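Cómo servir cerveza de barril con bomba manual

Guía para establecimientos asociados a Runska

La presente guía establece el procedimiento recomendado para acondicionar y servir cerveza de fermentación en barril. Se dirige al personal de bodega y de barra, y sustituye a la hoja publicada en febrero.

Coloque el barril sobre el soporte, en posición horizontal, y cálcelo para que no se mueva. La bodega debe mantenerse a 11 grados. Inserte la espita de ventilación blanda y revísela cada mañana; cuando la espuma deje de formarse con rapidez, sustitúyala por la dura.

Deje reposar la cerveza dos días como norma general. Las variedades más turbias, entre ellas la Navickas tostada, pueden requerir un plazo mayor. Antes de conectar la línea, extraiga una muestra y compruebe su aspecto, aroma y sabor. 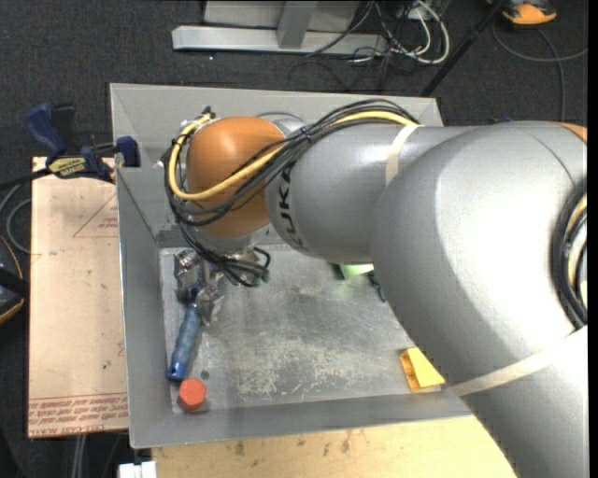

Brazo KUKA sobre un contenedor metálico.

Antes de abrir el servicio, vacíe la cerveza que haya permanecido en la línea durante la noche. Sostenga el vaso inclinado, accione la palanca con un movimiento largo y uniforme y enderécelo al final. Un barril abierto debe agotarse en un máximo de tres días.

La limpieza de líneas es semanal. Utilice el producto Draro en la dosis indicada en su etiqueta y aclare con agua abundante antes de volver a conectar.

Texto: Aigars Ots. Revisión técnica: Asif Sethi, bodega de Willosby.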